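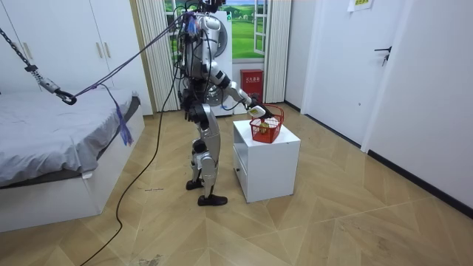
Section 2: Setting Up Your Booth for the Ledton Spring Street Fair

Last updated March 17, 2018

Welcome back, and a big hello to all of you who are signing up for the first time! Section 1 covered your application and your fee, so if you're reading this I'm going to assume you have a booth number and a yellow vendor card. If you have the number and no card, stop by the chamber office on Brisum Street before fair week and I'll print you one while you wait.

We sent out 1,773 flyers for the fair this April, which is the most we've ever mailed, so please plan on a crowd. I've written these steps in the order you'll need them on the morning of the fair. Print them out if you can. Cell service is spotty down by the depot, and I can't always hear my phone once the band starts warming up.

Before you leave home

1. Check your canopy. Put it up in the driveway and look at every leg and every pin. I had a canopy sit in my garage all winter one year and the mice had made a very nice home in the top of it.

2. Pack your weights. You need one on each leg. Sandbags, buckets of concrete, whatever you have is fine as long as it's heavy and it ties on.

Caution: No stakes! Brisum Street is paved, and the grass strip along it has sprinkler lines that sit just under the surface. If you drive a stake through one, the city sends the bill to you.

3. Put your vendor card on the dashboard, number side up. The folks at the barricade will wave you through a lot faster if they don't have to ask.

4. Bring your own change. The bank is closed on fair day and the chamber booth runs out of ones every single year — please don't send your kids over with a fifty.

Getting in and unloading

5. Come in from the Barrientos Feed lot at the north end. The south end is closed for the stage truck from the moment we put the barricades up until the last song. Your phone will try to send you in from the south. Ignore it.

6. Show your card at the barricade and drive slowly down the right-hand side. Booth numbers are chalked on the curb, odds on the bank side and evens on the library side. If it rains overnight I'll be out there re-chalking at dawn, so if you can't read your number, look for the lady in the orange poncho.

7. Unload everything onto your space first, and move your vehicle before you set anything up. I know it's tempting to get the canopy up while you're standing there. But the person behind you can't get by, and the person behind them can't either, and pretty soon we have trucks backed up clear to the highway.

8. Park in the gravel lot behind the depot. Leave the Barrientos lot open, please. They're kind enough to let us drive through it and their customers still need a place to pull in.

Note: If you need a hand carrying things, tell the barricade crew when you come in. The high school wrestling team will be there with dollies again this year, and they're happy to work for cinnamon rolls.

Setting up your space

9. Find your corners. There are two chalk marks on the curb and two out on the pavement. Everything you bring has to fit inside those four marks, and that includes signs, coolers, and your brother-in-law's lawn chair. We have to keep the middle of the street open wide enough for an ambulance.

10. Put up your canopy and tie on the weights right away. Do it even if there isn't a breath of wind. It comes up around the corner of the library with no warning at all.

11. Hang your sign at eye level or higher. Once people are standing in front of your table, anything taped to the front of it might as well be at home.

12. If you paid for power, find the gray box nearest your booth and plug into the outlet with your number taped on it. Use an outdoor cord, and lay one of our rubber mats over any spot where people will step across it. Mats are in the back of the chamber trailer.

Caution: One plug per booth. Two booths on one outlet will trip the breaker, and the bounce house is on the same line. You do not want to be the reason a bounce house goes flat with children in it!

13. Food booths only: set your fire extinguisher where you can reach it without going past the fryer, and tape your health permit where the inspector can see it from the street. She comes through early and she won't let you sell until she's seen both.

Turning on your Hestau card reader

These are the little readers we rent to vendors who asked for one on the application. You'll pick yours up at the chamber trailer.

14. Hold the side button down until the light turns green. It takes longer than you think it will.

15. Type in your booth number when it asks, then press the check mark.

16. Run a one-dollar test on your own card. If you get an error that says 851, the reader has lost its signal. Turn it off, walk it out to the middle of the street, and turn it back on there. That has fixed it every time I've had to do it.

Note: The reader will not take a single sale over 200 dollars. If you sell quilts or furniture, be ready to take a check or split it into two payments.

17. Bring the reader back to the trailer before you tear down. We're charged for any that go missing, and last year one rode all the way home in a box of candles.

Tearing down

18. Stay open until the closing announcement. I know your feet hurt. Folks who come late still want to see a full street, and a few of our vendors have made their best sale in the last half hour.

19. Pack up completely before you go get your vehicle. Same idea as the morning, only backwards.

20. Sweep your space and take your trash to the dumpster behind the depot. Flatten your boxes, please!

Section 3 covers what to do about rain, lost kids, and loose dogs.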